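搜索 请输入关键词 搜本站

共享车间招人:给两条机械臂找几个有耐心的搭档

发布于 2019-08-16

我们在车间二楼攒了一套双臂,项目叫 Lultell。名字没什么含义,取的时候大家都饿了。双臂是业余时间拼的,控制程序也是业余时间写的,所以它的水平也很业余:现阶段的课题是跟一只帆布包打交道,把包口撑开,往里放东西,再拿出来。人类三岁就会,我们做到第 4 版夹爪,还在跟布料讲道理。

现招兼职操作员和愿意周末来拧螺丝的人,具体要干的活如下:

一、手动带着两条臂做开包、取放的动作,每人每期完成 200 次。中途骂人不扣次数。
二、记录失败。写“没夹住”不算记录,要写清楚是哪一侧、夹在哪里、布往哪边跑了。
三、会画图的,帮忙改指尖。现有的零件用 Prekon 的材料打印,改坏了重打,料钱车间出。
四、走线。目前的走线风格可以概括为“先通电再说”,欢迎有洁癖的人。
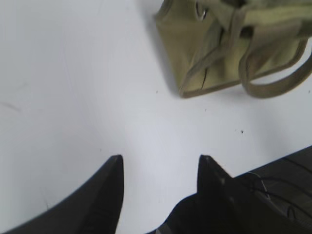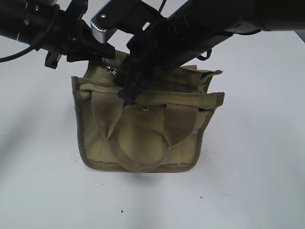
同一只橄榄绿的包,同一张白桌子。

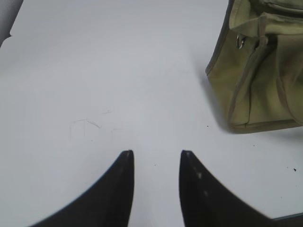
Tokgöz 看完招聘草稿,留言说你们把 200 次写得太轻巧了,他上一期做到 71 次就开始梦见提手,建议注明每做一段必须下楼走走,另外把椅子换掉,那把椅子比机械臂更需要调试。椅子的事已列入预算,排在备用舵机后面。

要求不高:坐得住,手稳,分得清左右(这一条是后来加的)。会一点 Python 更好,不会也行,标定步骤贴在墙上,照着做就可以。急停按钮在哪里,第一天必须记住,记不住的请回家。请自备室内鞋,长发扎起来,宽袖子的衣服留着别的场合穿。

待遇:每期补贴 555 元,做完当场结。茶水管够,咖啡是速溶的,请勿抱有期待。做满一期的人可以在非开放时段使用车间的打印机和台钻,一直用到 12 月底。

时间自己排,一次至少来半天。来得太短,刚找到手感就该收工了,对你对机器都是折磨。

有意者在 Jodel 上搜车间的帖子留言,或者直接上二楼敲门。留言请写三件事:哪几天能来,修过什么东西,修好了没有。最后一问不影响录取。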